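August, bench notes, Stulau cell

Moved the cable-and-adapter task over to the new Anano planner build. Same clutter set as before, no retuning of the grasp scorer. Replay log is 3458 steps, of which 3340 have valid joint states on both arms. The missing ones come in bursts, mostly on the right hand, so I suspect the bus driver and will leave the planner alone for now.

Perception first. The white adapter segments cleanly on the teal cloth. The cable is worse: where it crosses itself the tracer picks the wrong branch and swaps the two connector ends. Raised the curvature penalty to 15 and reran offline.

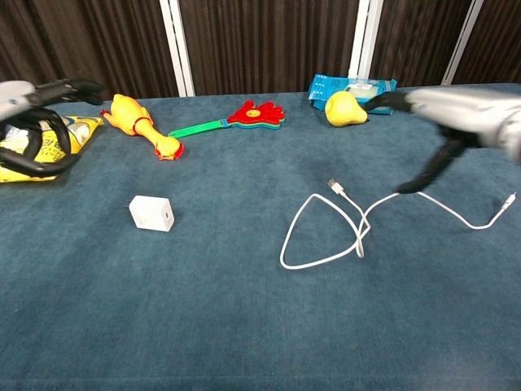
With the higher penalty the swap goes away on most loops but the tracer now cuts tight bends short. Tried splitting the cost so crossings and bends are weighted separately. Better, needs a proper sweep.

Bimanual part: left hand takes the adapter, right hand goes for the connector. The pre-grasp pose for the right is computed in the left palm frame, so any slip in the left grasp carries straight through. Added a pose refresh before the final approach. Config is in Fetent under run 1930.

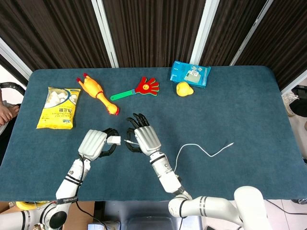
Gleice Marinho: the refresh reads the wrist transform from the previous cycle, check the timestamps before you trust it. I had the same offset on Fontes and it was one stale frame.

Will log both stamps on the next run. Still to do: bus driver dropouts, penalty sweep, merge the split cost.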